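FOOD STUDIES 101
Handout 2: Shelf-Stable Food in the Home Kitchen

Bring this handout to both sessions. The reading from the course packet should be done before the first one. Terms in capitals may come up on the quiz.

1. What "shelf-stable" means

A SHELF-STABLE food can be kept at room temperature in its sealed package without spoiling. Canned meat, canned fish, dry cereal, and crackers are all in this group, but they get there in different ways. Canned meat and fish are sealed and then heated under pressure. Cereal and crackers keep well because they hold very little water.

Once the package is open, the two kinds part ways. Opened canned meat is a fresh food and goes in the refrigerator. Opened cereal stays in the cupboard, where it slowly goes stale but does not become unsafe in the usual sense.

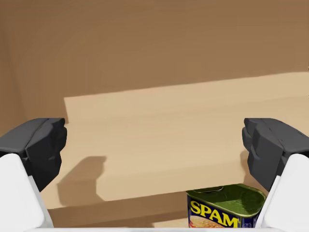
Fig. 1. Canned meat with the SPAM label.

2. Low-acid and high-acid foods

Foods with a pH above 4.6 are called LOW-ACID. Meat, fish, beans, corn, and most other vegetables belong here. The main danger is botulism, caused by a bacterium whose spores survive boiling. Low-acid foods therefore have to be processed under pressure, at temperatures above the boiling point of water.

HIGH-ACID foods include most fruits and pickles. Tomatoes sit near the line, and home canners add lemon juice or citric acid to them.

Acid also affects storage time. It works on the inside of the can, so canned fruit and tomatoes lose quality sooner than canned meat or beans. A common guide is up to 2 years for high-acid cans and longer for low-acid ones.

3. Where to keep it

Cool, dry, and dark is the rule. The cupboard over the stove is a poor choice, and so is a garage that heats up in summer. Put new cans behind old ones. This is called FIRST IN, FIRST OUT, and stores do it too. 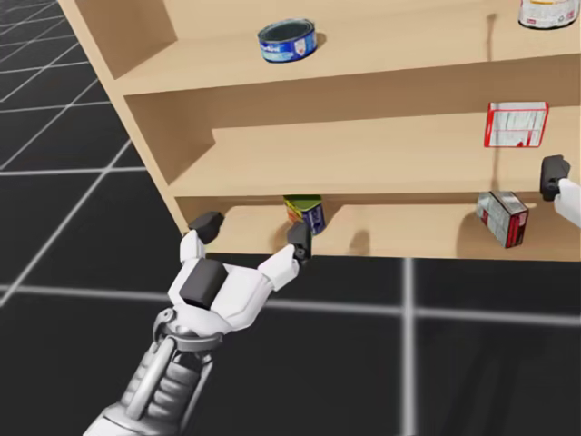
Rust is the next thing to check. Light surface rust that wipes off is not a problem. Deep rust can leave pinholes, and those cans should be thrown out, along with any can that bulges, leaks, or has a sharp dent on a seam.

4. Dates and labels

"Best by" is about quality. "Sell by" is for the store. In the United States, infant formula is the one food on which a "use by" date is required by federal rules. Read the serving size first, then the calories, then the sodium. If a can lists 300 calories per serving and holds two servings, the can has 600.

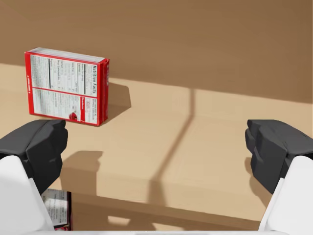
Fatima Obi asked last term why a date should be printed at all if the food is still good after it. Her point was that many households throw food out on that day, and that a packing date would tell them more. We will take this up in the second session. Come with a position and one reason for it.

5. Written work

Choose five packaged foods from your own kitchen. For each one, give the type of package, the date and its wording, and whether the food is low-acid, high-acid, or dry. Then write one page on which of the five you would use first and why.

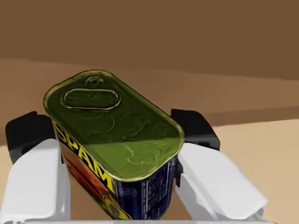

Leopold Wyss

Papers are due in class on 2024-01-23. Late papers lose one grade per day. If you share a kitchen with another student in the course, choose different foods. Do not open a package just for this assignment.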